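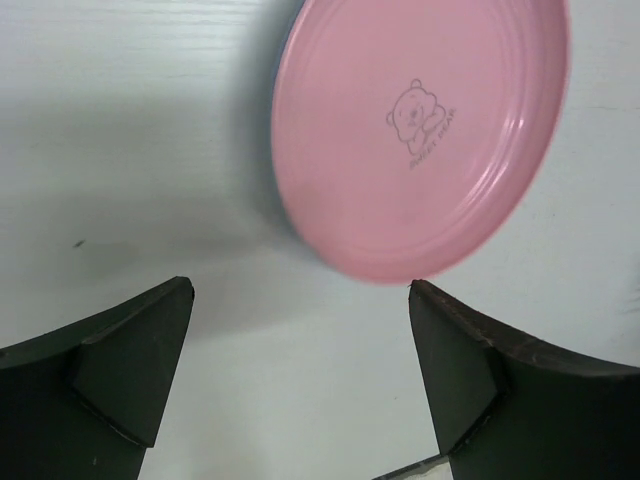 Figure 3. Flying disc in pink plastic, with ridges along the rim and a small bear printed on the face.

Print this page | E-mail this page

4. What people call round, flat things

By now you've met the Luna sheet (Section 2), so I'll skip the setup and go straight to the part I enjoyed most. The question I took to Brokstead and Warnov sounds almost too small for a paper: when you're handed a word for something round and flat, how far will you let that word stretch? A plate can be shallow or fairly deep. A lid can be flat or domed. A disc can be a toy, a part of a machine, or something in your lower back that hurts when you lift a suitcase. We all get by with these words every day and hardly ever stop to ask where one ends and the next one starts.

I talked to 92 people, all adults, all at home or at work, with the sheet on the table between us and a recorder running. Each interview began with free talk (what's in your kitchen, what do you eat off, what do you put under a flowerpot) and only then moved to the fixed questions. I did it in that order on purpose. If you open with "Would you call it a dish or a plate?" people put on their school voices, and then you get what they think a dictionary would say.

4.1 The rim problem

Szczepańska's word list, which I leaned on heavily when I made the Luna sheet, sorts round objects by size first and by use second. Going in, I expected my results to fall out the same way. They did in part. Size matters a lot at the small end, where saucers, coasters and jar lids live. But once things get to be the size of a dinner plate, what people kept bringing up was the rim.

They brought it up in all kinds of ways. Some talked about a "lip" or an "edge," and a few older speakers in Warnov said "the wall," which I had never heard for a plate and now use myself. A retired baker told me that a thing with no rim is a board, even if it's round, even if it's china, and she would not budge on that. Her daughter, sitting right next to her, said that was ridiculous and that she owned three plates with no rim at all. They were still going at it when I packed up.

Rims come in more than one kind, of course. The disc in Figure 3 has what I'll call a stepped rim, where thin raised ridges run along next to each other and follow the curve. Speakers treat that sort of edge very differently from a single smooth lip. Ridges made people think of plastic, of lids, of things you grip or throw. A smooth lip made them think of food. When I described a stepped rim out loud and asked for a name, hardly anyone offered "plate" on the first try, though a good many came around to it if I added that there was soup on it. (I'll come back to the soup.)

I should say something about "disc" too, because it turned out to be a harder word than I'd planned for. Younger speakers are happy to use it for the toy. Older speakers mostly use a brand name or just say "the thing you throw," and they save "disc" for tools and medicine. So when two people in the same family say "disc," they may well be miles apart, and they don't notice, since the talk around the word does all the work. You can hear this on the recordings. Someone says "hand me the disc" and somebody else says "the what?" and then there's a bit of pointing, and everybody moves on.

4.2 Where the word "plate" stops

The fixed questions were built around descriptions, read aloud, with no objects in the room. I know some readers will wish I'd used real objects. I went back and forth on it myself, but a real object brings its color, its weight and its whole life story with it, and I wanted the words to carry as much of the load as possible.

The basic description was a round, shallow thing with a raised edge, big enough for a meal. Out of 92 speakers, 74 said "plate" right away. The rest said "dish," apart from a small group who wanted to know what it was made of before they'd commit. That's a stronger result than I'd hoped for, and it held up in both towns. From there I changed one thing at a time: deeper, smaller, no edge, wavy edge, plastic, paper, hole in the middle.

Depth is where the word gives out fastest. Go down even a little and you lose people to "bowl," and what surprised me is that they go in a bunch, with almost no in-between stage. I had left a lot of room on the sheet for "soup plate" and "deep plate" and hardly needed it. Material did much less than I expected. A paper plate is a plate. A plastic plate is a plate, although several people added "for the kids" or "for camping" as if I might otherwise get the wrong idea about their dinners.

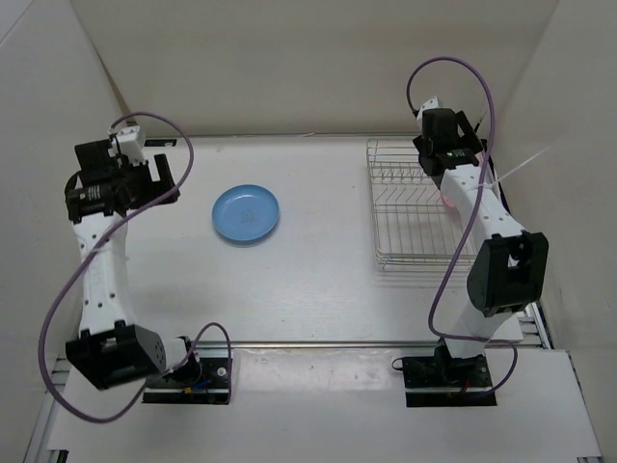
Section text and interviews: Thắng Lâm

The company a thing keeps also pushes the name around, and I think earlier work has been a little shy about this. Put a shallow blue plate on the same table as a wire dish rack and you've got a kitchen, more or less, and inside a kitchen "plate" wins nearly every time. Take the word out to the yard and it gets shaky. I tested this by adding a single sentence to the front of the basic description. With "You're doing the dishes" up front, the few holdouts for "dish" mostly switched over to "plate," which made me laugh, given the sentence. With "You're in the garden," I got "tray," "saucer" (for under the pot), "lid," and one very firm "birdbath."

Now for the soup. Adding food to a description changed names more than any other single word I tried, and it worked in both directions. Soup in a thing makes it deeper in people's minds. I never said the thing was deep, but when I asked speakers to show me its shape with their hands, they cupped them. Cake does the reverse and flattens everything. One man in Brokstead, a roofer with a lovely slow way of talking, went through the whole list with cake on it and then asked if there was going to be any.

4.3 Going back a second time

In May I went back to 18 of the same speakers and ran the fixed questions again, with the descriptions shuffled. I wanted to see whether people agreed with themselves, and for the basic description they did. For the edges of the word – the rimless ones, the stepped rims, the ones with a hole – they changed their minds pretty freely, and most of them had no memory of having said anything else. The baker was the great exception. A board is still a board.

I don't read this as carelessness. If a word has a solid middle and a soft outside, you'd expect people to be steady in the middle and to improvise further out, depending on what's been said in the last few minutes. The second round shows that pretty clearly, I think. It also means that a list of borderline words from a single interview should be handled gently. The full word list for both towns runs to about 100 items, and I've marked the ones I only heard once with a small circle in the appendix. Please don't build a theory on a circle.

A few loose ends. I didn't get enough speakers who had moved between the two towns, and I'd love to know what they do with "wall." I also left out square plates entirely, and I got teased about that in nearly every kitchen I sat in. And the word "platter" needs its own study. People agree that it's big, and after that they agree on very little – some say oval, some say metal, some say it has to be carried in by somebody. I have a folder of notes on platters and will get to it.

Section 5 takes up the same questions for things that are round and not flat, starting with jars.

Contact | Copyright, all rights reserved | Back to top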